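Single-serve milk carton

A single-serve milk carton is a small paperboard container that holds one drink of milk, usually sold for lunches, school meals and travel. It belongs to the same family as the juice box. Most are rectangular with a flat top, though gabled tops are still common in school cafeterias. Larger household cartons are covered separately.

Construction

The carton starts as a flat printed sheet, called a blank, made of paperboard with a thin layer of plastic on both sides. Cartons meant to be stored without refrigeration also have a layer of aluminum foil, which keeps out light and air. The sheet is formed into a tube, sealed along one side, filled, and closed at the top and bottom with heat. The extra material at the corners is folded into flaps and pressed flat. 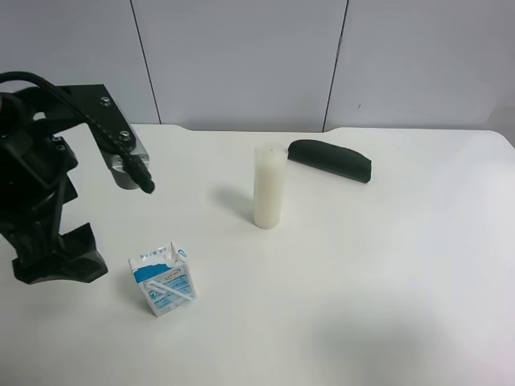
Milk is drunk straight from a small carton or poured out first. Pouring is usual at home, where the carton serves mainly as storage. A tall, clear glass with straight sides is a common choice, and it is often filled almost to the top, with a little of the rim left clear above the milk. A narrow glass is easy for a child to hold but tips more readily than a short, wide one. Opened milk is kept cold and used within a few days, whatever type of carton it came in.

History in Lillarska

The dairy town of Lillarska switched from returnable bottles to cartons over several years. The Forsberg dairy ran the first trial, led by plant manager Torbjørn Sjöberg, with 500 cartons sent to schools in the Tasdale district. The trial began in October and was extended to 16 schools by the end of that winter. Early cartons leaked at the bottom fold — a fault later traced to uneven heating — and the sealing jaws were replaced. Agnes Vik, who drew the first label, kept the printing to a single color to save money.

Printing and labeling

Small cartons have little room for text. Ingredients, nutrition facts and storage instructions are often set in narrow columns on a side panel, in type much smaller than that used on the front.

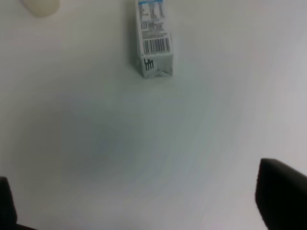 The barcode is normally given a plain background so that scanners can read it, and it is kept away from folds and seams. Dates are added at the filling plant, since the blanks are printed long before they are used. Recycling marks vary by country.

Disposal

Empty cartons are rinsed, flattened and recycled where facilities exist. The paper fiber is separated from the plastic in water and reused in tissue and cardboard. The Borkgate mill accepts cartons from 38 towns, including Lillarska.

See also: Juice box, Milk bottle, Paperboard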